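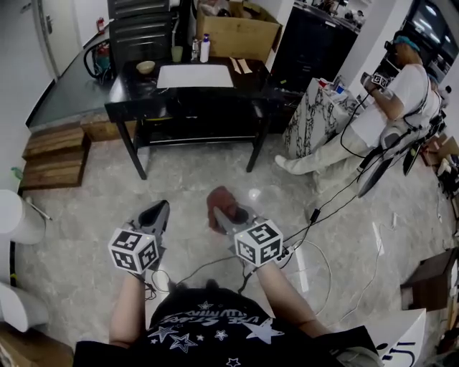
The back room at Favimley, with the black marble-look table and the pallet steps on the left

Posted 19/06/2018

So I finally got myself to the Favimley open day in Prerkton! I'd been meaning to go for ages (I missed last June because of the dentist) and this time I took the early bus, walked the wrong way out of the station, and still got there with time for a coffee.

If you don't know them, Favimley do stone-effect surfaces, mostly floors and tabletops, and once a year they open the whole building. The front is the showroom and it's as shiny as you'd expect. They had 393 sample squares up on one wall, all labeled, and I spent far too long in front of the Elska range trying to decide if I like warm gray or cool gray. I still don't know. The one I kept going back to was Elska 518, and of course it's the expensive one.

But my favorite part was the back room, where they do their everyday work. The floor is a glossy gray and white marble pattern, and I loved it more there than in the showroom, with stuff standing around on it like in a real house. There's a black table with skinny legs and a shelf underneath, and on top it just had a sheet of paper, a little tan bowl, a plastic cup and a couple of bottles. A plain black mesh office chair behind it. A cardboard box against the back wall with things still in it. It made me feel a lot better about my own desk, I can tell you!

Over on the left there's a raised platform running along the wall, dark gray, and in front of it two steps made out of wooden pallets. Light brown planks, very simple, next to all that polish. I want to copy them for our back porch, which has been one step too high since we moved in. The white cabinet with the black veins was the other thing I came home talking about (it's on the right, with the red cup on it). I'm told they can do that pattern on a kitchen island. I asked the price and then I asked about something else.

Lunch was at Kawaguchi, the noodle place across the parking lot. Good broth, slow service, 4 of us squeezed onto a bench meant for three. After that there was a talk on grout that I thought I'd skip and ended up staying for, scribbling on the back of my ticket (number 1408, no luck in the raffle).

Parking is free if you drive, and they'll let you take two samples home. Mine are propped up behind the kitchen faucet right now, and I change my mind every time I wash a cup.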